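Small flowers are back on the walls in Eneck

The little floral is having a very good year in Eneck. Walk down Kong Street on any afternoon and you'll see it through the front windows: tiny sprigs, buds and posies marching across hallways, dining rooms and the insides of closets. And starting in September, the town gets a whole show about it.

"Small Repeats," a display of 96 wallpaper patterns old and new, opens at the Pirkar Building in September and stays up until the end of the month. Every one of them is a small floral. No big palm leaves, no birds, no stripes unless there's a flower sitting on them. It sounds like a narrow idea for a show, and then you get in front of the sample boards and want to stay all day.

The show was put together by Yanling Ding, whose shop, Veltunent, has been printing and hanging wallpaper in Eneck for seven years. When she opened, customers wanted plain walls or one loud accent wall, usually behind the bed. Small florals were what people asked her to take down.

"I spent my first two winters scraping them off," Ding said. "I kept a strip from almost every house. I'd rinse it, dry it flat and write the street name on the back. I had no plan for them at all. I just couldn't put them in the trash."

Those strips became the heart of the show. Some are no wider than a hand, and a few still have the layer underneath stuck to the back, so you can see that a kitchen with yellow daisies used to be a kitchen with red ones. The rest of the boards are full-width pieces, including a group of new designs printed at the shop over the summer.

My favorite board is the one Ding calls the stairwell group. It's a set of papers from narrow, dark places in Eneck houses, and they're a treat. People clearly felt free to try things on a staircase that they'd never have tried in the parlor. There's a mustard ground with brown clover on it that shouldn't work and looks wonderful.

Part of the fun is how much the look changes with distance. Stand with your nose to the board and you get petals, stems, a dot of color in the middle of each bloom. Step back across the room and the flowers melt into a soft texture, closer to a woven cloth than a picture. Ding has laid strips of tape on the floor at the Pirkar so visitors can try it from near and far, and during the preview grown adults were hopping from one line to the next.

The old rule was that a small print belongs in a small room. Ding doesn't think much of it. She has hung tiny florals in big rooms all over town and likes them best when they go on every wall, right into the corners, so there's no single wall that has to do all the work. The color matters more to her than the size. Grayed blues and greens are what most customers are picking right now, and she understands why: they sit quietly beside wood, stone and tile, and they don't fight with whatever is already in the room.

Floors come up a lot, too. A busy wall over a busy floor makes people nervous, and there's a good-sized section of the show on that very question, with loose flooring pieces you can pick up and hold against the boards. Marble patterns turned out to be the crowd pleaser at the preview. The veins run long and loose where the flowers are small and regular, and the two seem to get along fine as long as the colors are in the same family.
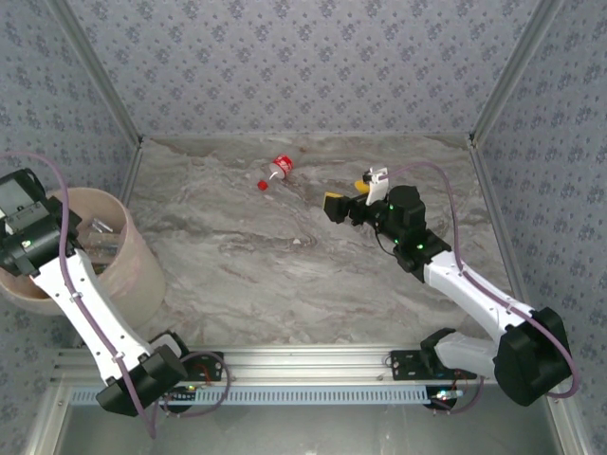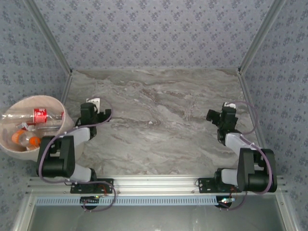

Small floral motifs on blue-gray wallpaper, over a marble-patterned floor.

Amnuay Phromma came to the preview with a photo of her dining room on her phone and a paint chip in her coat pocket. She and her husband have been arguing over that room since they moved in. He wanted it white. She wanted roses.

"I think we've got a deal," she said, standing in front of a pale green paper with a scatter of cream buds. "From the doorway it's almost plain, so he's happy. From my chair it's a garden."

She went back to the same board three times before she left, and took a picture of the number on it.

If you want to try the look at home, the hands-on afternoons are the ones to catch. Ding will be running five of them in the upstairs room at the Pirkar, each one two hours long, and they cover the part that scares people off, which is matching the pattern at the seam. With a small repeat there are a lot of flowers to line up, but there's also very little waste, and a seam that's a hair off disappears in a way it never would with a giant peony. Everyone hangs a full strip on a practice panel, then peels it off and hangs it again.

I sat in on the trial run and can report that my first strip had a bubble the size of a dinner plate. My second had none! The trick, at least for me, was to smooth from the middle out and quit fussing with the top edge. Ding also had us put the paper down and leave it alone for a few minutes after pasting, folded in on itself like a letter, so it could relax before it went up. I would have skipped that step at home and I would have been sorry.

She's happy to talk about mistakes, her own included. There's a board near the exit with a paper she hung upside down in her own bathroom, roses nodding at the floor, and never fixed. It has been up for five years. Guests hardly ever notice, she said, and the ones who do are always the ones who sew.

There's a table for kids as well, with carved stamps, ink pads and long rolls of plain paper. The stamps are little leaves and five-petal flowers, and the idea is to work out a repeat that can go on and on without a gap. It's harder than it looks. The best one from the preview was a row of tulips that took turns leaning left and right, made by a girl who then wanted to know how much paper it would take to do her whole bedroom. Ding sat down and worked it out with her on the back of a flyer.

Finished rolls from the stamp table will be pinned up along the staircase through the month, so expect the walk up to the second floor to get brighter as the weeks go by.

Ding is still looking for old papers. If you're redoing a room in or near Eneck and find flowers under the paint, she'd love to have a strip before the rest goes, and she'll add it to the boards while the show is up if there's space. A piece as long as your forearm is plenty. Write the street on the back in pencil, and the room if you know it. Soft, torn and stained pieces are all welcome. You can leave them at the Veltunent counter or bring them along to the Pirkar.

"Small Repeats" is free and open to everyone, from 2 p.m. to 7 p.m. The hands-on afternoons are free too, but space is tight and sign-up is in person at the shop. Wear something you don't mind getting paste on.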